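Friday Night at the Murmont

By Bernadette Rosenthal
February

So my aunt left me a movie theater. I should say half a movie theater, because the other half went to my cousin Del, who lives in Cermont and hasn't sat through a whole movie since he was nine. The Murmont has 400 seats, a balcony that was closed before I was born, and a popcorn machine that my aunt called Gerald. I moved into the apartment over the lobby with two suitcases and a bad attitude.

I want you to know I had a plan. The plan was to sell. Del wanted to sell too, which should have made it easy, except we have never once in our lives agreed on the how of anything (ask me about the canoe). He wanted the man from Climinel, who was going to put in climate-controlled storage units. I wanted anybody else. I didn't have an anybody else, but I wanted them very much.

My first week there I found her ledgers. She'd kept a line for every show, back to the year she bought the place: title, weather, tickets sold, and then one remark. The remarks were the good part. "Rain. 31. Man in row F cried at the dog." "Clear. 902 for the weekend, had to turn the Hollises away, they will never forgive me." (They haven't! Mrs. Hollis brought it up to me at the post office before she even said sorry for your loss.) "Snow. 2. Ran it anyway."

I kept going back to that one. Who were they? I read it out loud to Del over the phone and he said, "Two people, that's what she made that night, eleven dollars and she heated the whole building," and I said that was exactly the kind of thing he would say, and he said well it was him saying it, so.

The other thing she left was the box under the projection booth desk. Cables, mostly, and old trailers, and a hard drive in a sock. The sock had MINE written on it in laundry marker. I carried it around in my coat pocket for days like it was a hamster. Finally I drove it over to the Ó Dálaigh place on Canal Street, where the daughter does data recovery in what used to be the fur vault, and she took it out of the sock very gently and asked me if I was in a hurry. I said no. I was in a terrible hurry.

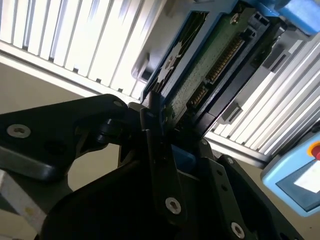
A hard disk drive, held up close.

She told me it might be nothing. She said people get their hearts set and it's tax returns. I said my aunt didn't believe in tax returns, and she gave me a look, and I said I was kidding, and then I lay awake that night wondering if I was.

It was not tax returns. It was the lobby. My aunt had set a little camcorder up on top of the candy case every New Year's Eve and let it run while people came in out of the cold, and then later on she must have had somebody copy all the tapes over. Hours and hours of it. People stamping their feet. People counting change. Kids getting taller from one file to the next, and then showing up with kids. My mother in a green coat I'd forgotten all about, laughing at something off to the side. I must have watched that part until two in the morning, and I still can't make out what the joke was.

And Del! Del at maybe seven, in a bow tie, tearing tickets. He was so serious about it. He tore each one against the edge of the case and handed the stub back with a little bow, and when a big man in a hat tried to walk past him he put his whole arm out, like a railroad crossing, and the man stopped and went back and got a ticket.

I didn't call him. I've learned that much. I just told him the Climinel man was coming Friday at seven and he'd better drive over, and I told the Climinel man to come Saturday. Then I went down and had a talk with Gerald, who hadn't been lit in months and smelled like a burned sweater for the first ten minutes.

Del came in with snow all over his shoulders. "Where is he?" he said.

"Running late," I said. "Sit down, you're dripping on the carpet."

"It's already ruined."

"Then sit down and ruin it over there."

He took row F, on the aisle. I went up to the booth and fumbled with the projector for a while, and I could hear him sighing from all the way up there, he sighs exactly like his father. Then the lobby came up on the screen, big as a house, with all those people coming in the door one after another. I got down the stairs faster than I have done anything in years and sat across the aisle from him with the popcorn in my lap.

He didn't say anything through the green coat. He didn't say anything through the Hollises, who were young and pretty good-looking, which I plan to tell her. When the bow tie came on he leaned forward and put his hands on the seat in front of him.

"I made a dollar a night," he said after a while. "She paid me in dimes."

"Was it fun?"

"It was a job, Bernie." He reached over and took some of my popcorn. "That's terrible. What did you do to it?"

"It's Gerald's first night back."

We stayed until the file ran out, and then he asked if there were any more, and I said there were a lot more. He looked at his watch, and he looked at the snow through the lobby doors, and he went and got his overnight bag out of the car, which I hadn't known he'd packed.

Before I went up to bed I got out the ledger and found the first empty line. Snow, I wrote. 2. Then I couldn't think what to put for the remark, so I left the pen in the page and went to find him a blanket.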